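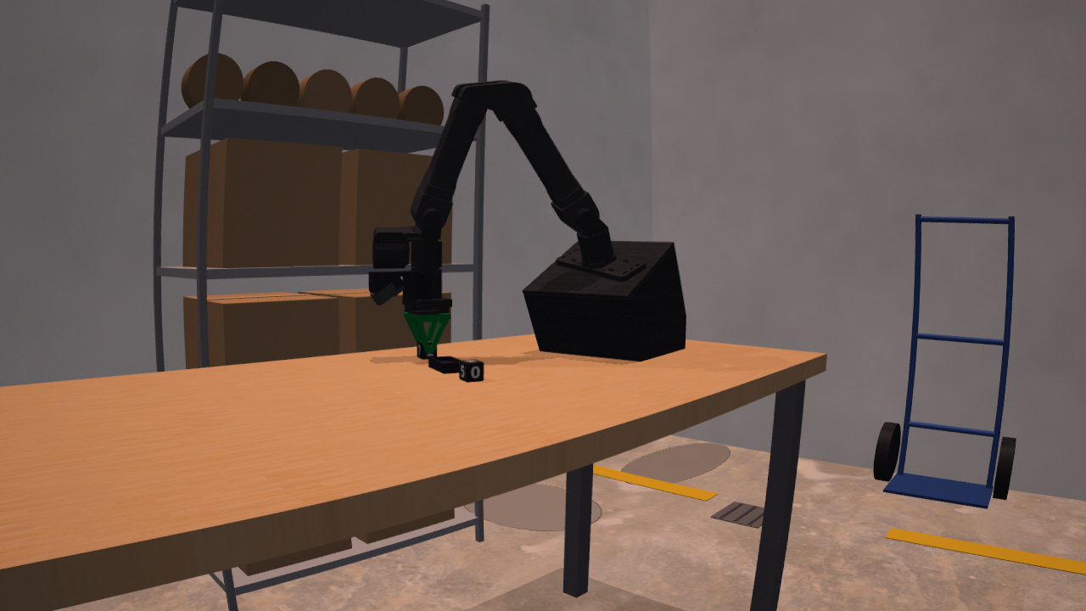 Contributing editors, Jodusdale directory of Portuguese-language media

Freelance, remote, with optional working days in Alstead
Fee: £140 per day
Closing date: 4/12/22

Jodusdale is an online directory of work by Portuguese-speaking film-makers, writers, illustrators and radio producers living in Britain and Ireland. It lists short films, web series, zines, spoken-word recordings and small-press books, and links each one to a page kept by the person or group that made it. We do not host the works. We hold a record for each, a contact route for its maker and, where permission has been given, a still or cover.

The directory holds 1,967 records. They were entered over several years by different people using different rules, and the rules were only written down last July. We are now recruiting contributing editors to bring the older records into line before the site moves to a new database.

The work

Editors will be given batches of existing records, sorted by medium. For each record the editor will:

Check that the title matches the title on the work itself, including accents and capital letters. Titles are not translated in the title field. An English version may be added in the alternative title field if the maker has used one in public.

Check the names of makers against our name list. Many people in the directory publish under more than one form of their name. The preferred form is the one the maker asks for. Other forms are kept as cross-references and must not be deleted.

Confirm the language or languages of the work. 313 records have no language entered, and these will be handed out first. Kriolu and other creoles are entered as languages in their own right and are not to be filed as Portuguese.

Test the outgoing link. If it fails, look for a current page run by the maker. Copies posted by other people are not acceptable as replacements, even where the original has gone.

Write or correct the short description. Descriptions state what the work is, how it is told and where it was first shown or published. They do not review it. The maker's own publicity wording may be quoted but should not be pasted in as though it were ours.

Record every change in the log, with initials and a note of the source used.

Editors do not decide whether a work belongs in the directory. Doubtful cases are marked "refer" and left alone.

Systems

Records are edited in Flamex, a browser-based catalogue tool. It runs on any recent desktop browser. It does not run well on phones, and editors will need a computer of their own with a steady connection. Login details are sent with the first batch. Flamex saves each field as you leave it and has no undo, so the sheet of original values supplied with each batch must be kept until the batch has been signed off.

The move to the new database is being carried out by Oprea under a separate contract. Editors will have no part in that work, although they may be asked to explain an entry that fails the import test. The usual causes are dates typed as text and two names in a single field.

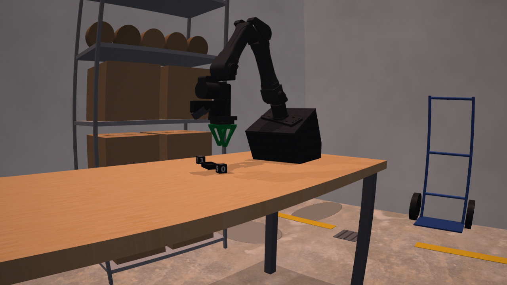

Custódio Abreu wrote in after the draft of this notice went round, asking whether makers who are already listed may apply, and whether they would be allowed to edit their own entries. They may apply. They may not edit their own entries, or those of any group in which they hold a post. Such records will be taken out of the batch before it is sent. If one is missed, mark it "own work" and move to the next. He also asked that the Brazilian and European spellings be treated equally in descriptions quoted from makers. This has been added to the rules: quoted Portuguese keeps the spelling of the source, with no correction in either direction.

Requirements

Applicants must be able to read Portuguese to a standard that allows them to follow a film without subtitles and a short article without a dictionary. Written English must be clear and accurate. British spelling is used throughout the directory.

We also ask for some experience of working to a fixed set of rules, for example in a library, an archive, a listings magazine, subtitling or proofreading. A degree is not required. Knowledge of Cape Verdean, Angolan, Mozambican or Timorese publishing would be useful, as our older records are weakest there.

Previous use of Flamex is not needed. A training session will be held online before the first batch goes out, and the session is paid at the normal rate.

Terms

The contract is for six months. Editors are engaged as freelances and are responsible for their own tax. Days may be split into halves but not into smaller units. Batches are sized so that a careful reader can finish one in about a day, and there is no bonus for finishing sooner. A batch returned with log entries missing will be sent back once for completion before the fee is released.

Invoices are paid monthly. Please put the batch number on the invoice and nothing else in the reference field.

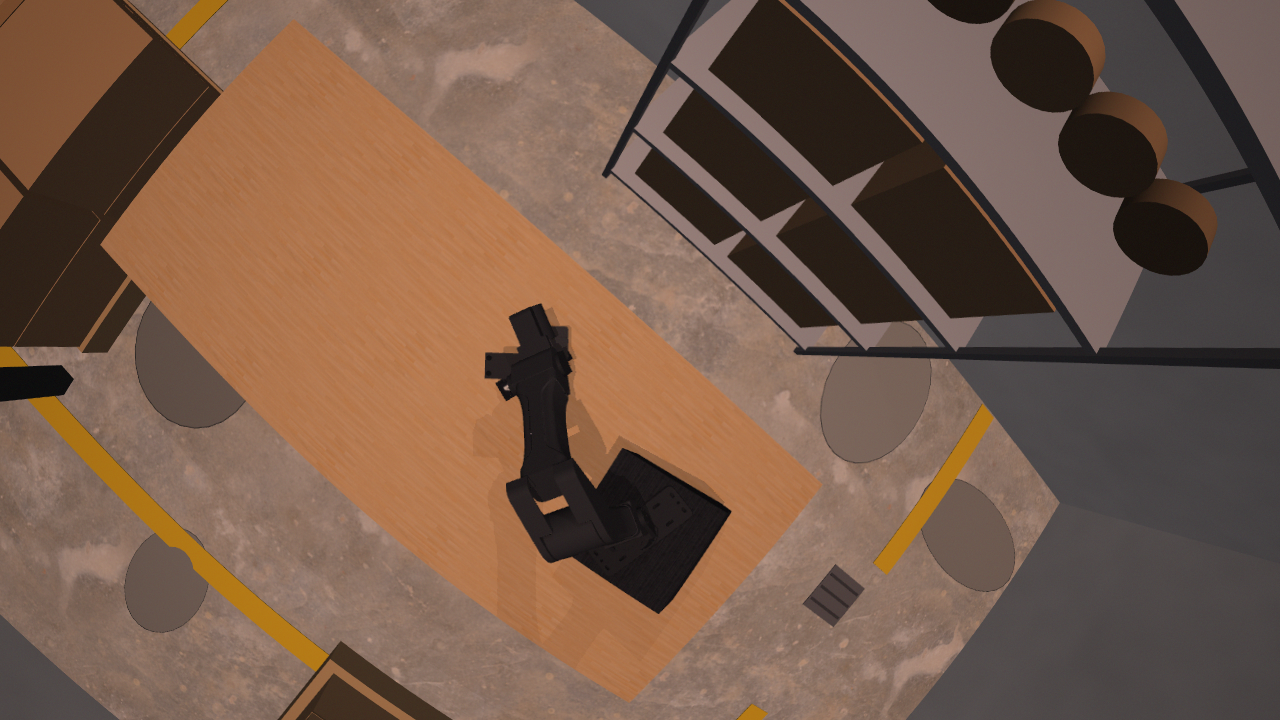

Travel to Alstead for the optional working days is refunded at the standard rail fare on production of a ticket or receipt. Overnight stays are not covered. Editors who prefer to work wholly from home will be sent the same notes as those who attend, and attendance has no effect on the number of batches offered.

Editors will be named on the site's credits page unless they ask not to be. Copyright in descriptions written for the directory passes to Jodusdale on payment. Editors may quote their own descriptions in a portfolio.

How to apply

Send a CV and a short letter through the contact form on this site, choosing "Editors" from the subject menu. The letter should say which media you know best and how many days a month you can offer. Please attach one sample description, in English, of any Portuguese-language short film, zine or recording, written to the rules given under "The work". Include the title in its original form and the link you used.

Letters may be in English or Portuguese. Samples must be in English. Files should be sent as PDF or plain text.

Applicants whose samples meet the standard will be asked to complete a trial batch, paid as a half day. Offers will be made on the basis of the trial. There is no interview.

Questions about the post should be sent by the same form, marked "Query". Replies that may be of use to other applicants will be added to this page with the name of the sender removed, unless the sender has agreed to be named.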